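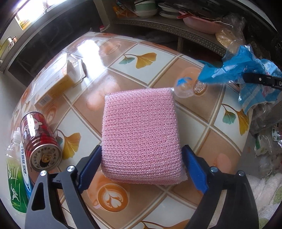 Hallo zusammen,

danke fürs Hochladen, Gonzalo! Hab Konska am Sonntag gleich zweimal gefahren, einmal mit Pad und einmal mit Lenkrad, und bin ziemlich begeistert (die Schikane hinterm Tunnel hat mich trotzdem jedes Mal erwischt).

Gonzalo Moya schrieb:
> Version 7 der Strecke liegt auf dem Server. Die Curbs
> sind flacher, und die KI bremst jetzt vor Kurve 16
> früher. Bitte mal mit vollem Feld testen, also 25 Autos.
> Läuft das bei euch flüssig?

Mit vollem Feld ruckelt es bei mir nur am Start, danach ist Ruhe. Die KI bremst vor der 16 jetzt fast zu früh — ich bin dem Vordermann zweimal hinten reingefahren, vielleicht gibst du ihnen wieder ein paar Meter zurück? Und in der Boxengasse steht das Schild immer noch auf 100, der Begrenzer greift aber schon bei 80.

Sofia, hast du die Texturen für Trolletti noch irgendwo? Die alte Tribüne würde hier super an die Zielgerade passen.

Das Replay lade ich heute Abend hoch, so gegen acht.

Viele Grüße
Mateos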